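I have folded more shirts this August than in the rest of my adult life put together, and I am having a wonderful time. I know how that sounds! But bear with me, because if you've ever opened a drawer and had to dig through a soft, wrinkled heap to find the one thing you wanted, I think you might get a kick out of this too.

It started with the move to Villalba. The new place has a dresser built into the bedroom wall, four drawers, all of them shallower than anything I've owned. My old method (fold it in half, fold it in half again, hope) made bundles so fat that the drawers wouldn't shut. I lived with one of them hanging open for weeks and kept catching my hip on it. Then one evening I pulled everything out onto the bed, every T-shirt, every button-down, the long-sleeved things I forget I own, and decided I was going to learn to do it right.

So, the basics, as I've worked them out so far.

Clear a real surface first. The bed is fine for sorting but it's terrible for folding. The mattress gives under your hands and every crease you press just bounces back up. I moved to the kitchen table on the second night and the difference was huge. A hard, flat top lets you slide the cloth around, and you can run your palm along a fold and have it stay there. If your table is dark, so much the better for light clothes, and the other way around — you see the edges so much more clearly.

Lay the shirt flat and take your time over it. I used to skip this completely. I'd grab a shirt by the shoulders, give it a shake in the air and start folding before it had even landed. Now I put it down, pull the hem straight, then the shoulders, then go looking for the sleeves, which are never where they should be. One is usually tucked up underneath and makes a lump you only notice when the whole thing is done and you have to start over. Ask me how many times.

Sleeves come next. I fold one side in to the middle of the back, sleeve and all, and then turn the sleeve down so it lies along the body. Same with the other side. You want a long rectangle with straight sides. Short sleeves are forgiving. Long sleeves want a second turn near the cuff or they poke out of the bottom like a tongue.

Then up from the hem, and here people disagree. My cousin folds in half and half again. I do thirds, stopping just short of the collar, because in my shallow drawers a thirds fold stands up on its edge with a tiny bit of room above it. I can see every shirt at once, all in a row like records in a crate. The first morning I opened that drawer and just picked one out I laughed out loud.

Some things I got wrong, in case it saves you an evening:

I bought a plastic folding board, a Drallska, the kind with the flaps. It's good for T-shirts and I still use it when I'm tired, but it's too narrow for my bigger shirts and the sleeves end up bunched. My hands do a better job now.

I packed the top drawer with 30 shirts standing up. It looked gorgeous for one day. Then I couldn't get my fingers in between them and the whole row came up when I pulled. I took it down to 20 and it's been perfect since.

I tried to fold linen the same way as cotton. Linen does what linen wants. Mine hangs up now.

And I folded straight out of the dryer for a while because I'd read that warm cloth creases more crisply. It does, but it creases just as crisply in the wrong place, so now I let everything rest a minute and smooth it first.

The shirts I enjoy most are the plain solid ones. With stripes you have a guide, which is nice when you're learning, but a solid color gives you nothing to hide behind and you find out quickly whether your edges are straight. Green has become my favorite to practice on, partly because I seem to own so much of it. 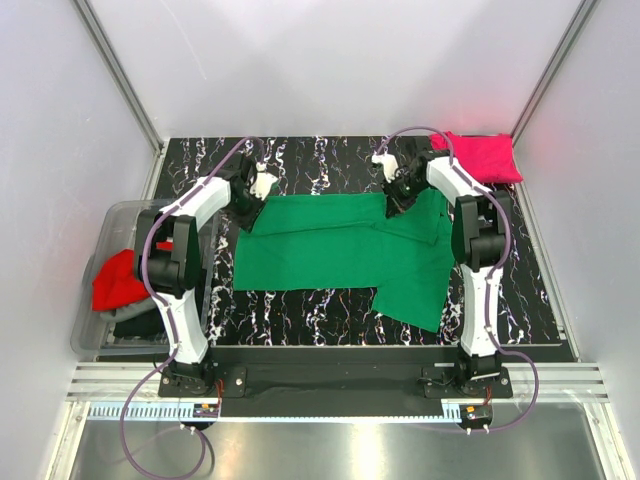

Maximiliano Alarcón
Home & drawers | 9 comments

Look at that long, nearly straight edge, and the flap turned over on top of the body with its corner pointing to the front! A green garment, a shirt by the look of it, spread sideways on a black, white-veined top is exactly the kind of contrast I was going on about. You can follow the hem at the left, and the sleeve coming toward the front is easy to pick out too. This stage, with the cloth open and a piece of it folded over, is the part I used to rush, and it's where I now spend most of my time. There's a long line across the body as well, a crease or maybe the edge of a layer, and on my own table that's the spot where I'd stop and run a hand over before going any further.

Next up is the bottom drawer, which is all sweaters, and I have no plan for it whatsoever. Thick knits don't stand up, they slump. I'm thinking of rolling them, or maybe laying them flat in two stacks with the heavy ones underneath. If you've got a shallow drawer and a lot of wool, please tell me what you do, I'm all ears. I'll be at the kitchen table with a cup of coffee and a pile of cardigans.

Contact | © Maximiliano Alarcón | Back to top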